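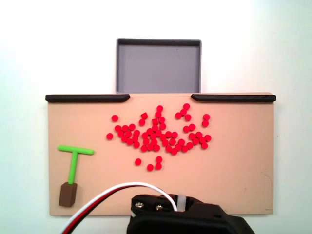
Clokar gripper trials, August

We tried two grippers on the same arm, the stock Planus and the newer Clokar, to see which one handles a hand tool better when the job is pushing small parts. Vaughan Tautahi ran the tests at the Te Moana workshop and kept the log. The controller settings stayed the same for both.

The board and the parts

Small red pieces, most of them round discs, spread over a beige board. Two black rails run along the far edge, and the gap between them opens toward a shallow gray tray. Pieces that touch or overlap are the hard part of the job -- they ride up on each other when pushed too fast.

The tool

A bright green T with a small brown block at the end of its stem. The arm has to pick up the tool before it can move any parts, so a poor grasp spoils the whole run. We counted any grasp that let the tool turn in the fingers as a miss.

The gripper

Black housing with angled faces and two small silver screws in the top plate. The cables loop over into the top of the gripper. Cable slack matters more than we expected, and we now check it before every block of runs.

Results

Each gripper did 300 runs, in blocks of 25. The Planus dropped or twisted the tool 78 times. The Clokar did better on the pickup and worse on long pushes, where the tool slowly worked its way to one side.

Next

The Cliltness wrist camera goes on after this, with the same board and the same tool. We have 3,000 runs planned for it -- most of them overnight. Logs for both grippers are on the downloads page.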